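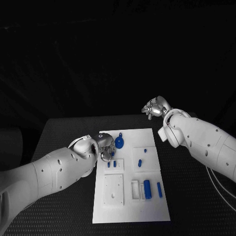
Why does the left hand get all the attention, the Flandwood office wanted to know after our last update, and is the right one simply going to sit there until the money runs out? A fair question, and a good place to start this report, as most of the period went into getting the two arms to share one assembly board without a person having to fuss over them every morning.

Progress report to Minalum
Two-arm assembly cell, Trurneo workshop
27/09/2019

Where the cell stands

The cell is up, it runs every working day, and we are really pleased with it! When we wrote to you in June, the arms were bolted down and very little else was settled. The base board moved whenever a finger caught it, and the left hand needed its zero position reset so often that we kept the laptop open beside it all day. Both problems are now behind us.

The base board is the part we changed most. It is one large white plate with smaller sub-plates and fixtures mounted on it, and the parts the hands work with are blue, so they stand out well for the head camera. We used to glue the sub-plates down. Now they are screwed, and a worn one can be swapped in a couple of minutes with the rest of the board left alone. The peg plate has been changed this way more than any other, as the holes open up with use and a peg that leans even a little will spoil an insertion.

The dark table covering and the black curtain behind it came out of your spring budget line, and they have earned their keep. Before the curtain went up, afternoon light from the loading door would wash across the board and the part finder would lose the small pegs. It finds them in the afternoon now as well as it does in the morning.

Calibration and daily care

We wrote a start-of-day routine and it has held up nicely. The operator powers the arms, sends both to their raised positions, then brings the left hand down over the peg plate with the fingers pointing at the board and checks it against the stored pose. If the reading is within 2 mm we go straight to work. If it is out, the wrist is re-zeroed and the check is run again. The right arm follows with the same check at the far corner. The whole thing used to take most of an hour and is now done in 12 minutes on a good day.

To come back to the question from Flandwood: the right hand does less, that is true. It holds back above the board while the left one works on the small pegs, and comes in for the larger parts. We set it up this way on purpose after the arms clipped each other over the square plate in early testing. The clearance rules are cautious and we would like to loosen them next, one zone at a time.

Cleaning is weekly. The fingers get wiped, the panel seams are brushed out, and the knuckle joints are checked by hand for play. We also look along the cables where they leave the right arm and cross the table. They still trail more than we want, and a proper cable guide is on the list below.

Repairs

There was one real stoppage. The left hand began to close slowly on one finger, and pegs were slipping at the last moment before they seated. We first blamed the grip settings and lost two days on that. The cause was a stretched drive tendon. Rahimi supplied the replacement and we fitted it ourselves, with the hand off the wrist and laid out on a clean bench. It was a fiddly job, but we learned a lot from it and we have written it up with our own notes on tension. The next one should be an afternoon's work.

Since that repair the cell has logged 1154 insertion attempts, and we had to step in by hand on 193 of them. That is still too many. The thin rod accounts for the largest share, followed by the pulley part, which the hand tends to take off-center. The short pegs are going very well.

Spending

We are inside the budget. The tendon and spare sub-plates came from the maintenance line, of which around 60 percent is left. We are not asking to move any funds at this stage.

Next steps

Fit a cable guide on the right arm.
Loosen the clearance zones over the right side of the board.
Try softer fingertip pads for the thin rod.
Make a second base board, so that one can be serviced while the other is in use.
Send Flandwood the start-of-day routine, as they have asked to try it on their own cell.

We would be glad to have anyone from Minalum over to see the cell running. Mornings are best, right after the calibration check.

Trurneo workshop team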